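3.2. Matériel et recueil des dénominations

Le questionnaire a été administré en deux vagues, la première à Skultcombe, la seconde en mai dans les quartiers de Skindik où le parler local reste d'usage courant à la maison. Au total, 400 locuteurs ont répondu à l'ensemble des items. Les enquêteurs lisaient la consigne à voix haute, puis laissaient la personne répondre sans proposer de mot. Les reprises et les hésitations ont été notées telles quelles – elles sont traitées à part, dans la section 4.

La partie consacrée aux contenants porte sur cinq types d'objets : panier, corbeille, plat, seau et boîte. La frontière entre panier et corbeille est connue pour son instabilité. Les dictionnaires retiennent en général la présence d'une anse pour le premier, mais les locuteurs interrogés s'appuient aussi sur la profondeur, la matière et l'usage attendu. Un récipient tressé, large et bas, se situe donc dans une zone où plusieurs noms sont en concurrence (figure 1).

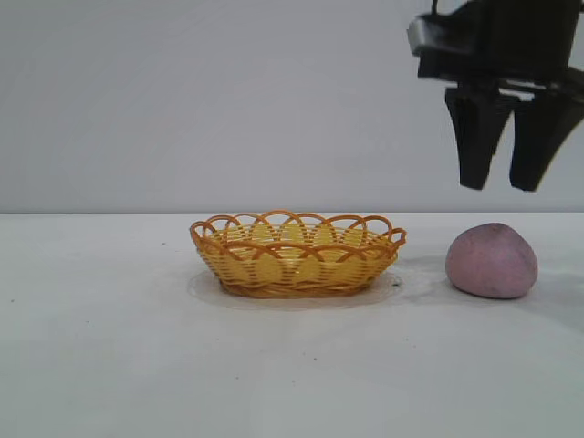 Figure 1. Contenant ovale tressé, à bords évasés, et objet rose arrondi posé à côté.

Pour cet item, corbeille arrive en tête dans les deux localités. Panier vient ensuite, surtout chez les plus âgés, souvent accompagné d'un adjectif (petit panier, panier plat). À Skindik, on relève en outre un terme régional, gekelle, que les répondants rattachent volontiers au nom du hameau de Gekell. Cette étymologie nous paraît douteuse. Le mot est attesté dans des inventaires après décès bien au-delà de la vallée, et le fonds Lacerda en conserve plusieurs graphies.

3.3. Effet du contenu sur le choix du nom

Une seconde série d'items reprenait les mêmes contenants avec quelque chose dedans. L'hypothèse était que le contenu oriente la dénomination : un récipient qui reçoit du pain serait plus facilement une corbeille, un récipient qui reçoit des œufs plus facilement un panier. Les expressions figées vont dans ce sens, à commencer par mettre tous ses œufs dans le même panier, citée spontanément par plusieurs personnes.
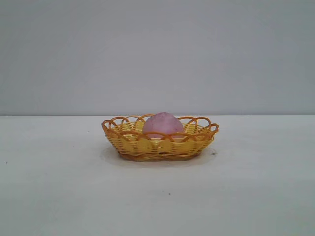

Figure 2. Contenant ovale tressé avec un objet rose en forme d'œuf.

Sur environ 500 réponses exploitables, reprises comprises, la part de panier augmente nettement lorsque le contenu est interprété comme un œuf. L'effet est plus faible à Skindik, où gekelle se maintient quel que soit le contenu. Cinq réponses seulement ont recours à nid, toutes recueillies à Skultcombe ; nous les avons conservées dans les tableaux sous l'étiquette « autres ».

Les réponses composées du type panier à œufs posent un problème de codage. Elles ont été comptées avec panier, la tête du syntagme étant seule retenue – choix discutable pour les formes lexicalisées, mais qui ne modifie pas l'ordre des fréquences. Le détail par tranche d'âge figure en annexe B.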